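Well, I promised some of you I'd report back from the robot open day at Clostham, so I've made a pot of tea and I'm going to do it properly, in bits. Mute me now if this isn't your thing, I won't be offended!

Some background for the newer people here. I've no technical training at all. I mend upholstery and the odd bag for a living, and I went because a customer had a spare ticket and because Hämmerli (who make the big cutting table I've been paying off since for ever) had put a little notice about it in their June newsletter.

The open day was put on by Ferkix, who have the long low building behind the old bus depot at Clostham. You have to go in by the side gate, which the map doesn't tell you, and I wasn't the only one walking round the outside looking lost. If you go next year: side gate, past the bike racks, green door.

It was 5 pounds to get in, children free, and that included a hot drink and a biscuit. There was room for 80 people in each session and I'd say the morning one was full, going by the queue for coats. I'd been put in the morning, which suited me, as I'm no good for anything after lunch.

They started us off with a talk, and I'll admit my heart sank a bit when the slides came up, but it was lovely. Short, plain, no showing off. The woman giving it said most of their week goes on teaching arms to handle soft things, and that soft things are the hard part. A metal block stays the shape it is. A cushion or a sleeve or a bag changes shape the minute you take hold of it.

I sat there nodding like one of those dogs in the back of a car. Thirty years of wrestling with foam and webbing and here was somebody in a fleece explaining my own job to me, very nicely.

After the talk they let us go round the stations in small groups. Ours began with the pair of arms, the ones I'd seen on the poster, and I ended up going back to them twice more, so you'll have to forgive me if I go on about them.

They're smaller than I'd imagined. I'd had car factories in my head, those great orange things swinging doors about, and these stand on a tabletop, next to each other, with walls round the back and sides. White and black, with purple cables looping about all over the place. I asked about the cables, naturally. I was told they have to be left with plenty of slack or the arm tugs against itself when it stretches, and I thought, yes, same as leaving ease in a seam. 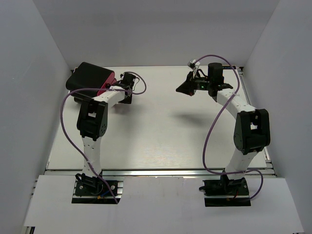 What I noticed, once I'd stopped grinning, was how much waiting there is. I'd expected it all to be whizzing. But a good deal of the morning was people looking at a screen, having a quiet word, setting things back where they'd been and starting over. I found it restful, to tell you the truth. It's much more like a workroom than a factory.

A small boy in our group asked what happens if it drops something. The young man at the station said then it's dropped, and they pick it up and make a note, and the notes are as useful to them as the goes that work. I wish somebody had told me that when I was an apprentice, I might have slept better.

He also told us they'd logged 2049 goes on that one bench since they set it up. The boy wanted to know if they'd counted the drops separately. They had, but he'd have to go and look it up, and bless him, he did go off and look it up. 106! The boy was thrilled. I think he'd been hoping for more.

Next station was a rolling cart sort of affair that follows you about, from a firm called Mistevska. Very popular with the toddlers, less so with me, as it stopped dead every time I turned round and I began to feel I'd upset it. They said it's for hospital corridors. I can see that being handy for linen.

Then there was a table where you could have a go yourself, with a handle you hold that makes a little gripper open and shut. I was dreadful. You can see perfectly well where the thing ought to go and your hand simply won't believe how far away it is. The lady before me had got the knack in no time and turned out to be a church organist, so make of that what you will.

A few of you asked before I went whether I'd come home worried about work. I did ask, as politely as I could manage. The answer I got was that they'd be very pleased to have one that could hold the far end of a piece of fabric while a person did the rest. Well, so would I! I've been asking my husband to do that since we were married.

I'm not daft, I know things move on, and I expect there are people who'd give a gloomier answer. But I liked that they didn't puff it up. When something was slow they said it was slow.

Practical bits, as I know I'll be asked. Level floor all the way through and the doors are wide. Chairs at the talk but not at the stations, so bring a stick or a seat if standing bothers you. Loos by the coats. It does get warm in there, and the tea was better than the coffee.

They've a list by the door for next year's tickets and I've put myself down for two. I've also offered them a bag of foam offcuts and some old cushion covers to practise on, which they seemed properly pleased about, so I'm off to the back shed now to see what I've got that the moths haven't.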